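Msimang Yard Set: data card

Version 2, September 2022
Maintained by the Potcombe robotics club, student section
Contacts: Rosimeire Coutinho (recording), Ita Keogh (checking and release)

Summary

The Msimang Yard Set is a collection of simulated outdoor runs made by club members for the second-year navigation project. There are 272 runs, all in one fenced yard, with a simulated robot that has two arms and a gripper on each. Students drove the robot by hand from its own viewpoint. The project asks a team to bring the robot up to a named landmark and stop with both grippers clear of it.

The plain tree trunk on the lawn is the landmark we use for the first assignment. It shows up well against the slatted fence, and new members can find it without help.
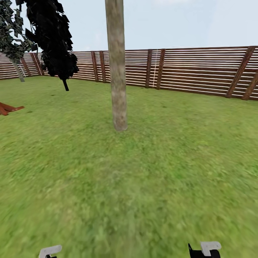

Close approaches

Runs tagged "close" end near a landmark. Many of them went further in than the assignment allows, and we kept those. Stopping distance is judged by eye by the person driving, so expect it to vary from one student to the next.

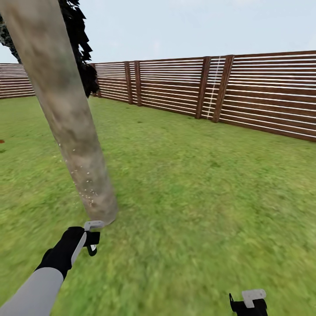
A run is marked "contact" only if the simulator log reports one. Do not work out contact from the images. In version 1 two of us tried that and disagreed on 4 runs, which have been relabeled from the logs.

Patio runs

The second assignment moves to the paved circle. Landmarks there are the lounge chairs, the bollard light, the shrub and the blue slide. The palm is not a landmark, although a few teams treated it as one and their notes say so.

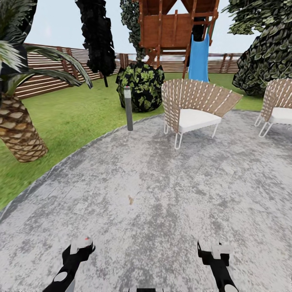

Teams were free to choose their own route over the paving or the grass. Route notes are in the students' own words and have not been edited, apart from removing names.

Files

runs.csv: one line per run, with assignment, landmark, tag and team
frames/: stills saved by the drivers, 2468 in all
logs/: simulator logs, plain text
notes/: route notes

Known problems

Grass texture smears in places near the bottom of the view.
Straight lines bend slightly toward the edges. No correction has been applied.
Team Poltberg's logs from May use the old landmark names. A lookup table is in notes/.

Use

Free for class and club work. Please send corrections to Ita with the run number.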